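What Is a Treaty?

A treaty is a written agreement between two or more countries. Each country promises to do certain things, or to stop doing them. Treaties cover trade, borders, fishing, mail, clean air and many other matters.

Take the river Leung. It starts in the hills of Adari and flows into Vurnum. If Adari takes too much water for its farms, the farms in Vurnum run short. The two countries can settle this with a treaty that says how much water each may use.
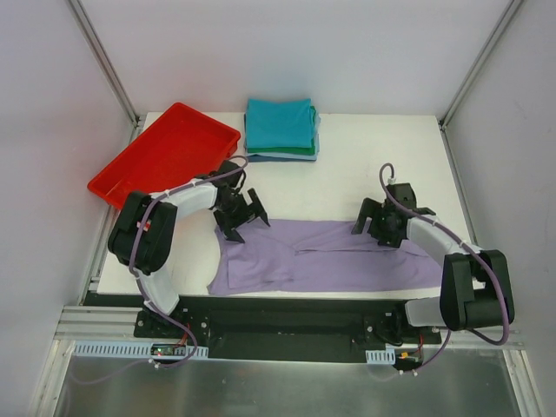

Pin-yu Peng wrote to us that a treaty sounds the same as a law, only bigger. The two are close, but a law is made inside one country. A treaty is made between countries, and each one must agree before it is bound.

Step 1: Talks
Each government sends people called negotiators. They meet, often many times, and go through the text line by line. The Leung treaty was worked out in the town of Raltolska. It has 80 articles, which are numbered parts, and 4 maps.

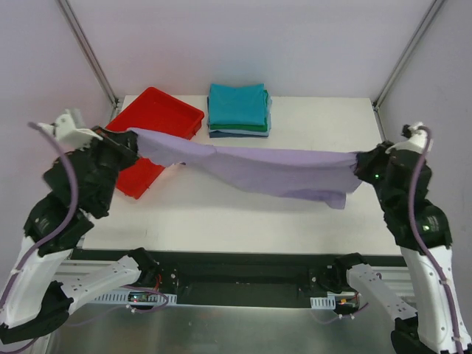
What happens if the negotiators cannot agree on one part?
They can leave that part out, change it until both sides accept it, or stop the talks.

Step 2: Signing
When the text is ready, a person from each country signs it. Signing shows that the country supports the text. In many cases the treaty does not apply yet.

Step 3: Ratification
This long word means final approval. In many countries the parliament holds a vote. Adari voted in May, and Vurnum voted in October.

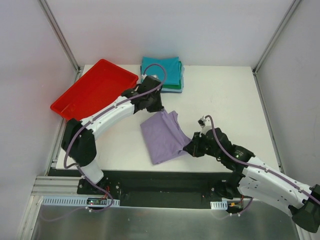

After both votes, the countries exchange papers that confirm the result. The treaty then "enters into force," meaning that its rules now apply. The text usually gives the day on which this happens.

Step 4: Checking
A treaty can name a group to check that the rules are kept. On the Leung, gauges measure the water, and both countries get the same readings.
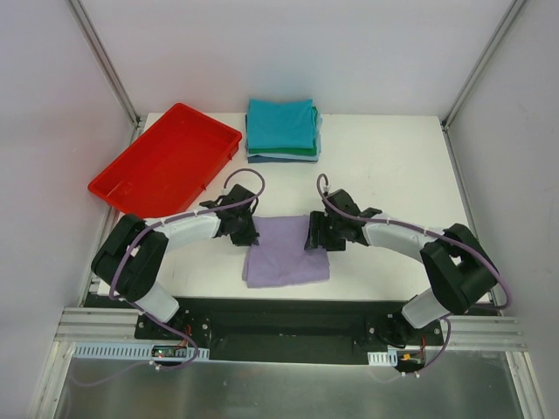 Folded cloths and a red tray on a white tabletop.

Words to know
Article: a numbered part of a treaty.
Negotiator: a person who takes part in talks for a country.
Party: a country that has agreed to be bound by a treaty.
Ratify: to give final approval.

Page last changed: May 7, 2021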